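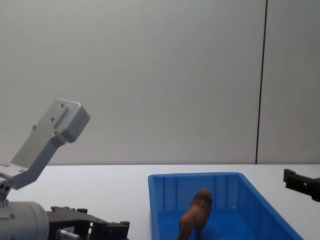
Tierfiguren aus Nachlass: Aufbewahrung und Reinigung

Frage gestellt von Ilse Kuhlmann, 2. Sep 2020

Sehr geehrte Mitglieder des Hilfeforums Flollham,

unsere Spieliothek hat im August einen Bestand von 121 kleinen Tierfiguren übernommen. Die Figuren sollen künftig einzeln auf blauen Kunststofftabletts ausgegeben und nach der Rückgabe darauf kontrolliert werden. Zum Material liegen keine Angaben vor. Einige Stücke aus dem Karton fühlen sich leicht klebrig an, andere riechen muffig.

Ich bitte um Auskunft zu folgenden Punkten: Welche Reinigung ist bei unbekanntem Material vertretbar? Dürfen die Figuren dauerhaft auf dem Tablett liegen bleiben – oder ist mit Verfärbungen zu rechnen?

Antwort von Thomas Serra

Sehr geehrte Frau Kuhlmann,

bei unbekanntem Material empfiehlt sich lauwarmes Wasser mit wenigen Tropfen Neutralseife, aufgetragen mit einem weichen Tuch. Bitte prüfen Sie zuvor an der Unterseite, ob sich Farbe löst. Figuren mit Beflockung oder Stoffanteil sind ausschließlich trocken abzubürsten. Von Alkohol und Lösungsmitteln ist abzuraten.

Klebrige Oberflächen deuten häufig auf austretenden Weichmacher hin. Solche Stücke sind getrennt zu lagern und nicht an Kleinkinder auszugeben. Weichmacher kann auch auf andere Kunststoffe übergehen, weshalb eine dauerhafte Lagerung direkt auf dem Tablett nicht zu empfehlen ist. Eine Einlage aus säurefreiem Papier genügt in der Regel. Für die Ausgabe selbst bestehen keine Bedenken.

Antwort von Erlinda Dumlao

Wir verwenden in Melmont seit zwei Jahren ebenfalls Tabletts, allerdings graue. Probleme gab es bisher keine. Gegen den Geruch hat offenes Lüften geholfen, etwa eine Woche.

Antwort von Dale Friesen

Spülmaschine, unteres Programm. Hat bei uns immer funktioniert.

Kommentar von Thomas Serra

Von der Spülmaschine ist bei unbekanntem Material dringend abzuraten – Verformungen lassen sich nicht rückgängig machen.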